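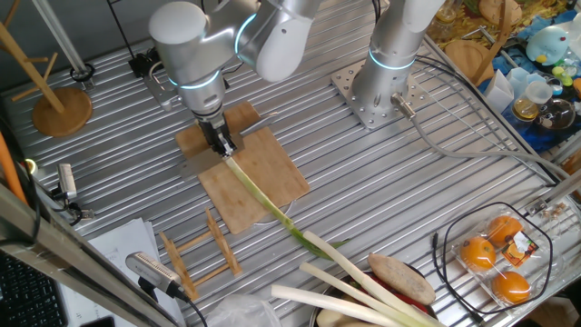 4. Where the Leek Ends

Figure 3. Leek on a square cutting board. The color runs from pale green-white at the cut end to dark green in the leaves, which extend past the board.

Of all the vegetables in our corpus, the leek gave the coders the most grief. A carrot has a top that most cooks agree is a top. An onion has a skin, and although the writers differ on how many layers count as skin, the quarrel is a small one. The leek changes color along its length (Figure 3) at no point that would satisfy a surveyor, and recipe writers have nevertheless been telling people for generations to cut it there.

4.1 Material

We drew 40 recipes from two community cookbook collections, 20 from Hirnside and 20 from Plosside. The two towns share a river, a bus line and a low opinion of each other's soup. Every recipe names leek as a main ingredient and gives at least one instruction for preparing it. We left out recipes that call for "leek, prepared," on the grounds that their authors had already declined to take part in the study.

Each trimming instruction was coded separately by Feven Workneh and Mikkel Gunnlaugsson, following the scheme in Section 2. Disagreements were settled by discussion, and in one case by buying a leek, which settled nothing.

4.2 Color terms as cutting instructions

In 33 of the recipes the cook is told to keep one part of the leek and is given a color to find it by. The usual wording is "white part only" or "white and light green parts." The second phrase looks like the more generous of the two, and it probably is, but its generosity depends on where a given reader believes light green gives out. The writers offer little help. "Pale green," "tender green" and "light green" are used as though they were interchangeable, sometimes by one author within one recipe. A Plosside chowder asks for the "whitish" part, a word we came to admire for its candor.

Brynjólfsdóttir [11] argues that household recipes are written for readers who have already watched someone else cook the dish, so that a vague word serves mainly as a reminder. Our material is largely consistent with this. "Trim as usual" appears in both collections, addressed to a person whose usual is presumed to be the author's. It works very well inside a family. It works less well in a library, where we met it.

Katova [14] takes the harder line that color terms in recipes shift the blame for waste onto the cook. If too much leek goes into the bin, the fault lies with whoever misread "light." We find this a little severe on the Hirnside writers, who show no sign of having thought about the bin at all. In neither collection does an instruction to discard the tops mention how much of the leek is being discarded, and the quantities are given for whole leeks bought, so a shopper pays by the leek and cooks by the shade.

4.3 What becomes of the greens

The dark leaves, when they are mentioned again, are nearly always promised to stock. The phrasing is "save for stock" or "reserve for another use," and the other use is never supplied. We searched both collections for stock recipes that call for leek greens and found none. It is possible that everyone in Hirnside and Plosside knew how to make stock and saw no need to write it down. It is also possible that "reserve for another use" is a courtesy extended to a vegetable on its way out of the house. The texts alone cannot tell us which, and we have tried to be grown-up about it.

The remaining recipes either use the whole leek or say nothing about color. Most are long-simmered dishes in which the darker leaves have time to soften, and their authors seem untroubled by toughness. One Hirnside writer says simply to use "all of it that is nice." Workneh coded this as a full-use instruction and Gunnlaugsson as a partial one. We have kept both codes in the appendix, with a note.

4.4 Limits of the reading

A trimming instruction records what a writer thought worth saying, and we cannot recover where any knife came down. Leeks also differ in how much pale stem they carry, so the same words may have cost one household an inch and another a good deal more. The interviews taken up in Section 5 go some way toward this question, although several respondents, asked where they cut, answered "at the green."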